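Hildegard Hollmann keeps a jar of dry lentils on her desk, and within minutes of sitting down I have been handed a scoop of them and told to pour it slowly. "Now do it again, but exactly the same," she says. I can't, of course. She is delighted.

Hollmann leads the pouring study at Idard, a small robotics lab in Brultville, and she has spent most of the past year on a job many of us do before breakfast: tipping something out of a cup and into a bowl. Her group's write-up of the method, called Plilent, went out to partner labs on 1/27/20, and she is still fizzing about it.

"Grains are wonderful and they are awful," she says. "Water you can more or less calculate. With grains you tilt and tilt and you get nothing, and then the whole heap lets go at once. You feel that in your wrist and ease off. The arm has to get there some other way."

The other way, in Plilent, is to learn from people. A person guides the arm through a pour, and the system stores the tilt of the cup along with what the cameras saw at each moment. The group gathered 200 of these guided pours. Early versions copied the movement and nothing else, and did badly as soon as the cup held a little more or a little less. The newer version looks at the stream and picks its next bit of tilt from that, over and over, until the pour is done.

Two arms at the table, with a purple cup and a white bowl:

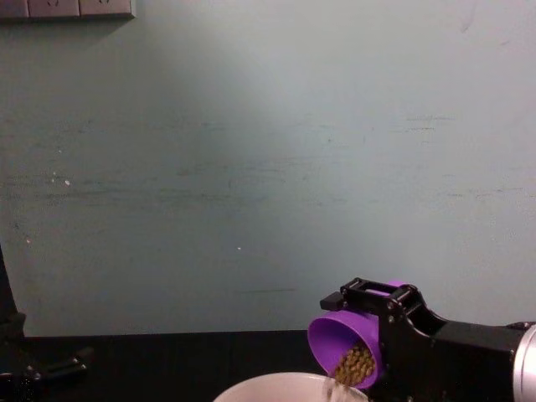
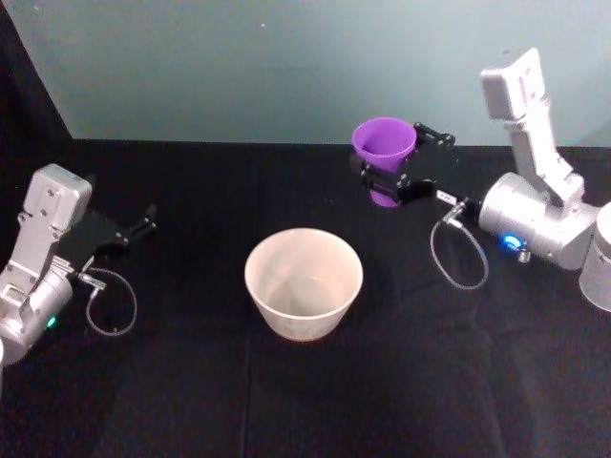
Does the method still work if you swap in a different kind of grain? Up to a point: it copes with grains close in size to the ones it learned from, and it gets worse with fine powders, which stick to the cup and then drop in lumps.

Hollmann is quick to bring up the powders herself. The group tried flour in the fall and she laughs about it now – "we were wiping down joints for days" – but she thinks those runs taught them more than the good ones. It was after the flour that they began weighing the bowl after every run.

The result she is happiest with came from a test of 56 pours, all with fill levels the system hadn't met in training. It spilled on 3 of them. The copy-only version, given the same test, spilled on 21. "I made them run the scale check again," she says. "I really thought somebody had left the bowl's weight in!"

She gets just as excited about the small stuff. The way people slow down before the first grain falls, for instance, showed up in nearly every guided pour, and the system picked it up without being told to look for it. She pulls up a plot on her laptop to show me, a long flat stretch and then a dip. "See that? That's a person being careful. And now it's in there."

A partner group at Cisternas will start repeating the tests in February with their own cups and their own grain. Hollmann has already sent them a page of notes, mostly on how to clean up.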